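Quick one tonight because I have to be up at 5 and the boots are still wet by the door.

So we finally did the Todar grove trail. Me and Amirul Khoo, who has been telling me to go for two years and was right, fine. 731 feet of climb according to the sign at the bottom, felt like more. Most of it comes in the first mile and then you're up on the bench and it's flat and quiet and the big maples start.

And they are BIG. Bigleaf maple, the real old ones, moss all the way up the trunk and ferns growing out of the moss. I'd seen them along the road plenty of times but those are skinny things. Up here you get trees that split into five or six trunks low down and each one is as thick as a normal tree. Couldn't get my arms anywhere near round one. Tried. Amirul has the evidence.

Stuff I wanted to write down before I forget:

- Park at the Gruber lot, not the lower one. The lower one floods.
- No water up top. There's a creek but it was a trickle.
- The bridge after the second switchback is missing a plank. You can step over it.
- Bugs not bad. It's July so I expected worse.

We met a guy coming down who used to cut in there, back when there was still a mill at Eltent. He said the crews mostly left the maple standing, they wanted the fir, and maple was "weed wood" to them. Burned it or left it. Then later people figured out some of those trees have figure in them, the wavy stuff you see on the backs of fiddles, and now there's actual theft. Somebody comes in at night and takes a slab out of the side of a living tree. We saw one like that. Big square notch, moss pulled off in a sheet and left on the ground. Made me pretty mad, I'll be honest, it was maybe the nicest tree on the whole trail.

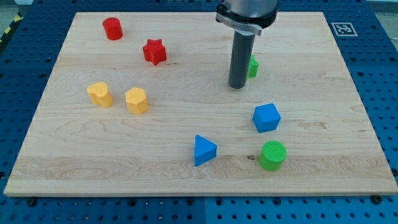

*Maple with a bit of wavy figure, lower half of the board.*

You can't tell from the bark, that's what he said anyway. Some people claim they can, they look for ripples under the moss, but he'd cut plenty that looked rippled and were plain as toast inside. Others were the oposite. I have no idea if that's right, he was a good talker.

Past the notched tree the trail drops to a wet spot with skunk cabbage and a few cedars – old ones, hollow at the bottom, one you can stand up in. Then it loops back. Signpost 331 is where you turn left. We went right. Going right takes you to a gravel road and a locked gate and an argument about who had the map. (It was in my bag.)

Ate lunch on a down log that had a whole row of baby hemlocks coming up along it, straight as a hedge. Saw a varied thrush, heard a lot more. No bears, no elk, some old elk poop. One banana slug that Amirul nearly sat on.

Next time I want to start earlier and go on to the Jekolance side, which is supposed to have up to 2 more miles of old trees before you hit the replanted part. Needs a car at each end though, or a very long day. If anybody has done it let me know wether the upper ford is ok in the fall.

Knees hurt. Going to bed – more pics when I get them off the phone.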